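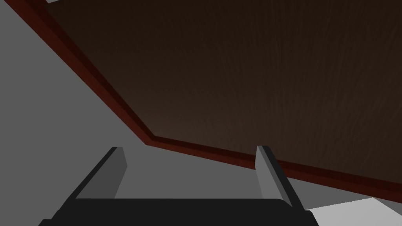 Dark wood surface with a reddish-brown edge, computer render.

Cuvlow Lawyer Listings: README

Read this before you load anything. Short version: one flat table of lawyer directory profiles, cleaned up by hand, one row per profile. Made for testing search and de-duplication on legal directories. Not for picking a lawyer.

What's in it

1074 profiles, collected in November from the Bredside directory with their okay. After merging duplicates there are 1000 rows left in the main file. The ones we merged away are kept in a separate file, so you can check our work.

Files

listings.csv - main table, 1000 rows
merged.csv - the dropped duplicates, with the id of the row each one went into
areas.txt - list of practice areas, one per line
notes.txt - odds and ends, mostly spelling fixes

All UTF-8. Comma separated, quotes around anything with a comma in it. Excel will mangle the accents in names if you double-click the file, so import it properly.

Columns

id - ours, not the directory's. Don't try to match it to anything.
display_name - as shown on the profile. Accents kept. Titles (Q.C., K.C.) moved to their own column.
title - blank for most
city, province - province is the two-letter code
areas - practice areas, split with a semicolon. Order is the lawyer's own, first one is usually the main one but not allways
year_called - year of call to the bar. Blank if not given. 933 rows have it.
claimed - yes/no, whether the lawyer has taken over the profile
paid - yes/no, whether it was a paid placement at the time
reviews - number of client reviews. Zero means none, blank means the reviews box was switched off. These are different, please don't fill the blanks with zero.
blurb - the bio paragraph. Phone numbers and emails stripped.

How we merged

Jetska did the first pass. It's our matching script, compares name, city and year of call, then gives a score. High scores merged on their own, middle ones went to a person. Fathers and daughters at the same office were the worst, same surname, same initials, same street. If the year of call was different we left them apart.

Where two rows disagreed we kept the claimed profile. If neither was claimed, the longer blurb won. Not very scientific. It was quick.

Known problems

Practice areas are a mess. "Wills", "Wills and Estates", "Estate Planning" and "Probate" are all in there as seperate things. areas.txt lists them as found, we haven't grouped them. Family law is just as bad.

Blurbs are written by lawyers or their offices, so everyone is experienced and dedicated. Don't train a quality score on that.

197 rows have no blurb at all. Most of those are unclaimed.

Small towns are thin. A lawyer with offices in three towns shows up under one only, whichever came first.

Some Québec notaries are in here as lawyers. Left as is for now.

Paid profiles run longer and have more reviews. If your ranking model likes long profiles it's going to like paid ones, so check for that.

Please don't

Use this to contact people. Use it to say who is licensed and who isn't; the law societies have their own lookups for that and ours will be out of date. Try to put phone numbers back in.

Rows can be taken out on request. If you keep a copy, pull the new version now and then so removals reach you too.

Loading it

Any CSV reader is fine. Read id and year_called as text or the blanks will turn your years into decimals. Split areas on the semicolon and trim the spaces, a few have two.

The Sârbu split

Older copies came with a train/test split named Sârbu. It's gone. Duplicates of the same lawyer had ended up on both sides, so any score you got from it was too good. If you still have those files, bin them. Make your own split, and keep rows from the same office together. There's no office column yet, going by city and surname gets you part of the way.

Changes

v3 - Sârbu split removed, titles in their own column
v2 - reviews column fixed (blanks were coming through as zero)
v1 - first one out

To do

Group the practice areas. Office column. French blurbs need a language flag. Sort out the notaries.

Licence

Free for research and teaching, credit Cuvlow Lawyer Listings. No resale. For anything commercial ask first, the directory has a say in that as well.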